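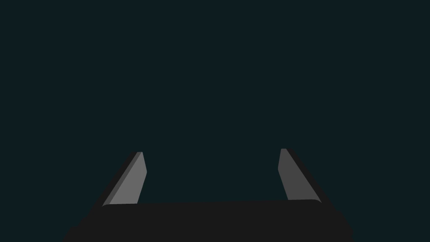
To: Bakden Branch Libraries - staff and friends list
From: Meriem Amrani
Date: Sep 18, 2020
Subject: Re: Interlibrary loan returns and the Serrano courier

Dear colleagues,

Thank you to Mr. Ghumman for his message, which is quoted in part below. I am replying to the whole list as several branches have raised the same points with the circulation office.

Talha Ghumman wrote:
> The Serrano branch is still holding six crates of returned
> loans that the courier did not collect. Patrons are receiving
> overdue notices for books they have already handed in. Could
> the office confirm whether notices will be suspended, and who
> should be told when a pickup is missed?

Overdue notices for interlibrary loans are suspended at all branches until the backlog has been cleared. As of this morning the backlog stood at 2,088 items, most of them held at Serrano and Manavham. No patron will be charged for an item returned during this period, and any charge already paid will be refunded to the card on file. Staff do not need to submit a form for these refunds.

Missed pickups should be reported to Rigoberto Chávez by noon on the following working day. Please give the branch name, the number of crates and the route number printed on the crate label. Reports sent to the general office address have been reaching him late - kindly write to him directly.

The courier contract runs through December and its terms are unchanged. Pickups at Manavham will move from the front desk to the side entrance on Alder Street, where the crates can be left under cover. Leobardo Solís holds the key and will arrange a second copy for the evening shift.

Branches are also reminded that large print titles borrowed from outside the system have a loan period of seven weeks, with one renewal. The printed bookmark still gives the old period and should be withdrawn from the desks.

Questions about individual patron accounts may be sent to Getsemaní Arriaga.

Respectfully,

Meriem Amrani
Circulation Office
Bakden Branch Libraries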